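The Rasadari Foundation has today published its yearly review of support for disabled artists.

Over the past year, 21 artists received grants for studio space, materials or travel. Eight of them held a first solo show.

The joint exhibition at Plandorside drew 1,168 visitors – the highest figure since the programme began.

Applications for the next round open in February. Forms are available in large print and audio on request.
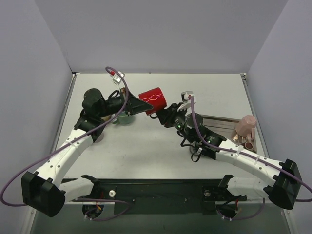
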